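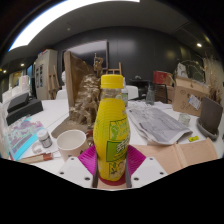
Yellow bottle between the ribbed pads of a hand-held gripper.

Stop Deriving Contact From Finger Width
2026-07-17

Most manipulation stacks I review decide whether something is held by thresholding the finger gap. Narrower than open and no longer closing means held. The rule takes two lines of code, and it is wrong often enough that it should not be the default in any labeling tool.

In June I ran the stock width rule in Tekik over 3,000 hand-labeled clips. It agreed with the labels on 1,849. Part of the gap was timestamp skew between encoder and camera, which Prodosent corrects on import and Tekik does not. The rest was the rule itself. Soft pads deform before the object carries any load, and a thin object barely changes the reading.

Width also says nothing about intent. With the fingers wide apart at the edge of a cluttered table, a planner needs to know which object is the target, and the encoder gives the same number for all of them.
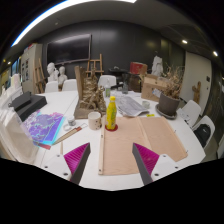
Narkham objected to an earlier draft of this piece: a learned contact head costs latency, and a threshold can at least be debugged at two in the morning. I accept the second point. On latency, our head runs at the camera rate on hardware we already had, so I am less moved.

My proposal is to store contact as its own field, with a confidence, written by a perception module and never overwritten by the controller. Width stays in the log as raw data. An open gap over a flat folder should be recorded as no contact because the image says so.

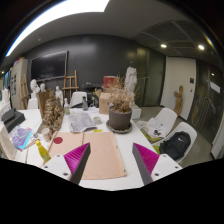
What the planner gets

A planner that reads a confidence can wait. One that reads a boolean has to commit, and most of the retry logic I see in Urrutia configs exists to undo those commitments. We deleted 73 lines of it after the switch - the tests still pass.

Camera pose matters too. A wrist view can be tilted hard while the bottle stays upright between the fingers, so the contact head should be trained on unrectified images.

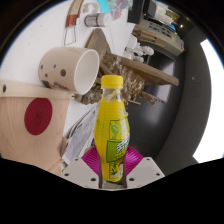
Migration

Add the field as optional and backfill it offline. Keep the threshold as a fallback for one release, log every disagreement, and read the log before removing anything.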